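February, after supper

Still raining, and I've had such a nice, slow, useless sort of day that I want to get it down before I forget it. Zainab called at 7 to say she'd be late dropping off the little one, which gave me time to finish my coffee and finally go at the closet in the back room. I'd been promising myself since Christmas. Most of it was wrapping paper and two lamps that don't work, but behind the lamps was the bag of toys from when we lived in Walura, and of course that was the end of the cleaning. I sat down on the floor and went through the whole bag, and by the time I looked up my leg was asleep and the kettle had boiled itself quiet.

I'd forgotten how much play food we had! For years every visitor to this house was served a full breakfast whether they wanted one or not. Pirmin once sat through it with his coat on, missing his bus, chewing on nothing and saying it needed a little salt — I have always liked him for that.

Zainab came in shaking out her umbrella and said she could stay 30 minutes, and stayed until lunch. She wanted to know if I was keeping all of it. I said I was keeping what fit in one basket and the rest could go to Salamatu for her classroom, and I thought that was very firm of me. Then we spent the morning putting things in and taking them out again. The small one had strong opinions. A plastic horse was in, then out, then in somebody's pocket, and I believe it has gone home with them.

I got the wicker basket down, the one with the orange rim, and I must say I've missed it. It used to hold bread at my mother's table and it has a good tight yellow weave that still looks cheerful on a gray day. I put it on the table where I could see it while I made soup.
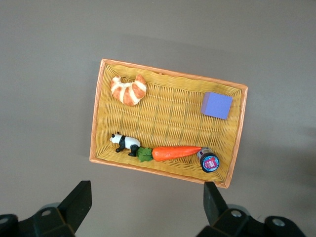

The basket this morning, with the croissant and the panda.

The croissant is my favorite, with its pale stripes. I remember Obinna picking it up at a party and getting it all the way to his mouth. The purple foam cube I can't account for at all, but the little one wouldn't hear of it going to Salamatu, so it stays. And the panda, well, the panda was never in question.

Bienvenido phoned while the soup was on and we talked for 60 minutes, mostly about his knee and whether he should sell the car. I told him to wait until spring. The closet is still half full and both lamps are standing in the hallway, where I'll trip over them tonight if I don't move them before bed.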